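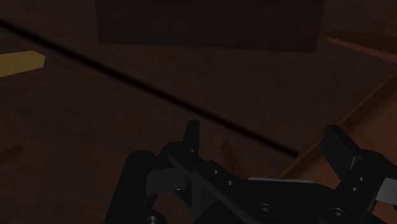

Jumum 7 went out to all Prosser cells in July. The main change is in the grasp planner, which now scores both fingertips against the depth map before the arm moves. Plans that would bring a finger down on a tray rim are dropped at that stage.

Rhiannon Rowlands ran 200 simulated picks in dim light with wooden parts. The new planner finished 88 percent of them. Most of the misses were thin brown pieces on brown wood – segmentation still merges them with the table.

The Statdale team gets the update next. Send logs from failed picks to Rhiannon, with the render seed included.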